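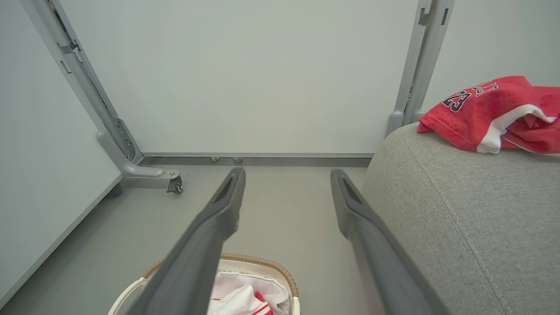

Home Diary Archive Contact

23 March 2022

I should have been in bed an hour ago, but today was the day we switched on the new sign-in for the Girlow library card, and I know that if I don't write it down tonight I'll only remember the stressful parts, and there was a good deal more to it than that.

I got in early, before the heating had properly come on, and made the big pot of coffee. My plan was to go through the checklist in peace, but the phone was already ringing when I sat down. It was the branch at Sikitz, wanting to know whether people could still use their old PIN. Yes, they can, until the end of April, and I was so glad to be asked something I knew the answer to that I probably talked for longer than they needed. I do that when I'm nervous.

The switch itself took less time than the meeting we had to plan it. We moved the accounts over in batches of 200, and I sat there watching the little bar creep along and eating crackers straight out of the sleeve. By lunchtime all 2,104 accounts were across. I had been sure the older records would give us trouble, the ones that came from the Zapata system years ago with the dates of birth stored back to front, but they went through as sweetly as anything. All those dull evenings cleaning them up in the winter were worth it after all!

What did give us trouble was the email. Everybody was supposed to get a message with a link to confirm who they were, and the message looked fine to all of us because we had read it so many times that we'd stopped seeing it. Then a lady called the front desk and said, very politely, that she had been taught never to click on a link in a message that says "urgent," and was it really from the library? Well, she was right. We have a poster by the door telling people that very thing (I helped put it up). So we took the word out of the subject line, put the name of the library first, and added a line saying you can type the address in yourself or come in and do it at the desk with your card in your hand. It reads much better now. I wish I could send her flowers, but that would mean looking up her address, and I've just spent a whole year telling people not to do that sort of thing.

The afternoon went more slowly. I had 2 accounts locked for too many wrong tries, and one of those was mine. I typed my own new passphrase wrong over and over, with a colleague watching, and then had to go through the recovery steps like any other cardholder. It was a useful half hour, as embarrassing half hours sometimes are. The question about your old street is badly worded, and the code takes long enough to arrive that I had started to ask for another. I've written both down for the Drerum people, who look after that part of it, and I tried hard to sound friendly and not like somebody who had locked herself out.

When I left at six, 599 people had confirmed their new sign-in. I had told myself I'd be content with fewer, so I walked to the bus feeling quite pleased, and then of course I started thinking about everybody who hasn't, and whether they are the ones without a phone that gets text messages. We did plan for them – there's a paper form, and the desk staff know what to do with it – but I'm not sure the form is easy to find, and I want to ask for a stack of them by the large print shelves, where people tend to stop and chat anyway.

It rained all the way home. Supper was soup and the end of the good bread, and I read two pages of my novel without taking in a word of it. I keep picking up my phone to see whether the number has gone up, and I have now put it in the kitchen drawer under the dish towels.

Tomorrow I need to call Sikitz back about the second card reader, and take in more crackers.

We use cookies to remember your settings on this site. Accept Decline

Contact Copyright 2022 Back to top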